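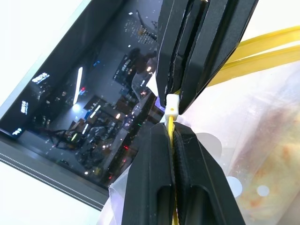 Text and photo: Gintarė Vanags
Wed 29 April

Visit to the Pichler bag works in Hiltberg

I have been buying drawstring bags for our shop for 9 years, and until this spring I had never seen how one is made. When Pichler announced an open day, I wrote to them the same evening and got a place in the first group.

The works is 34 minutes by bus from the station, and the stop is directly in front of the gate. Our guide was Pirmin Leitner. He speaks quietly, and next to the film machines I missed perhaps half of what he told us. These machines blow the thin plastic up into a tall tube, which is then pressed flat and wound on a roll. After that come the printing and the cutting, and the hall becomes less loud.

For me the best part was the closing room, where the drawstrings and the handles are added. I looked a long time at a whitish bag with round white dots, yellow handles and a thin yellow string. The string goes through a small white cord lock with a little hole in its face. It is such a small part that I had never given it a thought, although our customers complain about it more than about anything else. If the lock is too loose, the bag opens in the car. If it is too tight, older people cannot move it with their fingers.

I asked Mathias Zürcher, who is responsible for this room, how they choose the right one. He opened a drawer with many kinds of locks and let us try them on pieces of string. The thickness of the string matters more than the spring inside, he said. A lock that holds well on a soft cord can slide on a smooth one. I will check our December order again with this in mind.

The film is translucent, so you can see the color of what is inside, but the creases make it a bit blurry. Some visitors did not like this. I prefer it to a bag where one must open everything to find the right thing.

Afterwards there was coffee and a very good nut cake in the canteen. I sat with Montserrat Herrero, who sells bath items and wanted to know the smallest order. It is 1384 pieces, a strange number, and it comes from how many bags fit on one pallet.

The tour takes 3 hours. Please wear closed shoes, and bring a sweater for the storage hall. Registration for the next one is at the front office.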